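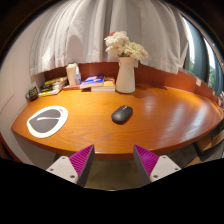 Winter colour on a north-facing slope, what am I missing?

Started by despina_k, 14 replies hidden, showing most useful first

despina_k
We took on the house above Petek in July, when the whole bank was green and smug. It is now the colour of a wet doormat. I have 11 metres of slope between the back wall and the lane, clay on top of more clay, and a view of it from the room where I work. I would like something to look at between the last leaf and the first snowdrop. Dogwoods are the obvious thing. Are they too obvious?

Mimoza Krasniqi
They're obvious for the same reason umbrellas are. Cornus alba 'Sibirica' for red, 'Flaviramea' for the greeny yellow, plant in drifts and cut a third of the stems down hard every March. Clay won't bother them in the least. Shade might, a bit. The colour is on young wood and it wants light, so put them at the top of the bank where they catch whatever sun you get.

gashi_v
I'm going to be the bore and say leave it alone for a year. What you call a wet doormat is probably dead bracken, bleached grass and beech litter, and if you go out at half past three when the sun gets under the cloud it goes properly fox-coloured. I've lived opposite a slope like that for 17 years and I wouldn't swap it for a row of traffic lights.

despina_k
Vesna, I've been out at half past three. I came back in at twenty-five to four.

gashi_v
Then you missed it by ten minutes.

Zorica L
Witch hazel near the house. One. You don't need a drift, you need to walk past it. Mine is 'Jelena', a burnt orange, and it flowers through frost looking like somebody has shredded a marmalade label over it. It sulked for three winters first and I was very rude to it.
Don't plant it in raw clay on a slope though, it'll drown at the bottom or bake at the top. Dig in a lot of leaf mould.

Mimoza Krasniqi
Agree on leaf mould, disagree on "one". Two, so you can compare them and complain about the worse one.

old_reltier
Has anyone here bought bare-root from Dramura? They want 249 for a mixed winter stem bundle and the pictures on the site are so red I suspect somebody leant on a slider.

Zorica L
Bought from them twice. Plants fine, labels a lottery. I ordered yellow willow and have a very healthy something else.

teodora_h
Teodora here, I garden on the other side of the same hill, so possibly the only person in this thread with your exact mud. Things that have done well for me: Cornus sanguinea 'Midwinter Fire' (it suckers, you've been warned), ordinary hazel for the catkins, and the ferns I never planted. Things that died: every heather I tried. The pink ones died first, which I took as a comment.
Also look at what's already there before you strim it. When I cleared mine I found moss on the old stone so green it looked plugged in, and lichen all over the thorn. I'd been looking over the top of it for years.

gashi_v
Thank you, Teodora. This is what I said, with ferns.

teodora_h
You said leave it a year. I said look first and then buy shrubs. There's a difference of several dogwoods.

despina_k
All right. I went out this morning with a flask and looked at it properly, on principle. Teodora, there is moss. There's also a bramble with purple stems and a bloom on them like a grape, which I am annoyed to say is rather lovely, and a holly I'd taken for a hole in the hedge. Vesna, I stayed until quarter to four. It went slightly orange. I'll give you slightly.

gashi_v
It was overcast.

Mimoza Krasniqi
Before anyone falls in love with the bramble: no.

old_reltier
Seconded. I fell in love with a bramble once and lost a shed.

despina_k
Current plan is dogwoods along the top third, one witch hazel by the back step, moss and holly left as they are, bramble under review. Is it too late to plant bare-root if the ground's not frozen?

Zorica L
No, get on with it. Any time while they're dormant, as long as the spade goes in and the hole doesn't fill up with water while you're fetching the plant.

despina_k
The hole fills up with water while I'm digging it.

teodora_h
Go a metre further up and try again. That's how I ended up with my border where it is.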